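Budget for the second year, not the first

By Wendy Kershaw

Most of the equipment requests I read have one number in them that somebody worked hard on. It is the price of the robot. Everything else on the page is a guess, and usually a low one.

I spent a good part of this winter going through a proposal from our Wargate site for a two-handed picking and packing station. The supplier is Dorasmont. Araceli Barroso wrote the request and she did a decent job of it. The hardware quote was itemised to the last cable. Then, near the bottom, there was a single line for "simulation and setup" with no hours against it.

That line is where I think the argument should be. Before a station like this goes anywhere near a bench, the packing job gets built and run on a computer, groceries and all, and a person has to do that work.

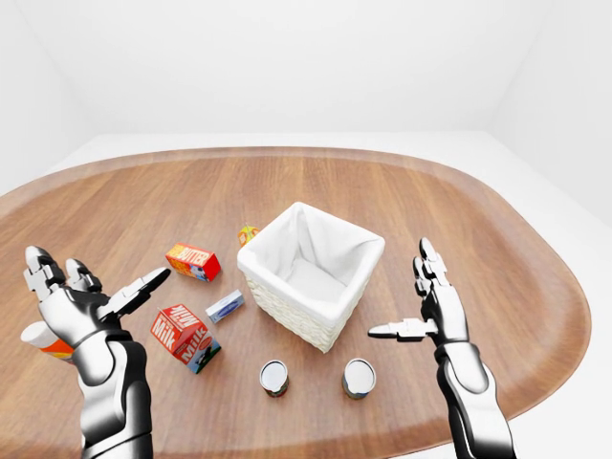 Tin-yau Tsai does ours. He models each product, sets up the task, runs it, changes something and runs it again. He logged 1,152 runs on the first packing job and he was not padding the figure. It took him 3 months, during which his regular work went to a contractor we had not planned for. The contractor came out of maintenance, so the conveyor guards got put off until December.

I don't blame Tin-yau or Araceli. The form we use has a box for capital and a box for freight. It has no box for labour before delivery, so people leave it out, and then managers like me approve a total that was never the total.

Product changes are the other thing. A supplier switches a carton to a different shape and the task has to be looked at again. Our range has 80 lines that could go through this station, and packaging changes in any of them are outside our control. Shih-chieh Kan in purchasing asked Dorasmont for a fixed price per new item. They wouldn't give one. I think that was a fair answer from them, but it should have gone in the request as an open cost, with a range beside it.

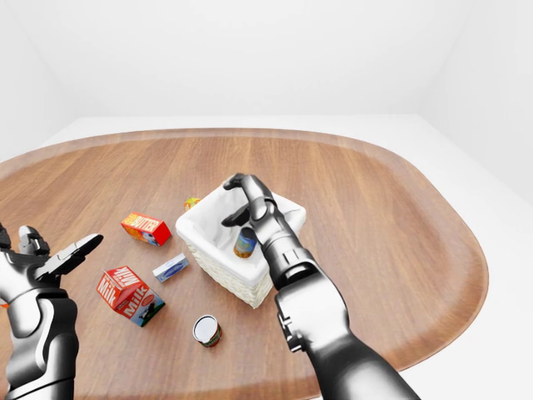 My view is that we should pay for the simulation work first, as its own small project, with its own approval. If the job can't be made to run well on a screen, we have spent some wages and a software licence. If it can, we go to the hardware quote knowing which hand we want, how many items it will handle and who is going to look after it.

Tharushi Selvanayagam disagrees with me on this. She says splitting the approval adds a step and that suppliers lose interest when the order isn't certain. She may be right about the suppliers. I would still take a slower order over another year of finding wages in the maintenance budget.

The Wargate request is back with Araceli now. I have asked for hours against every line and a named person for the second year.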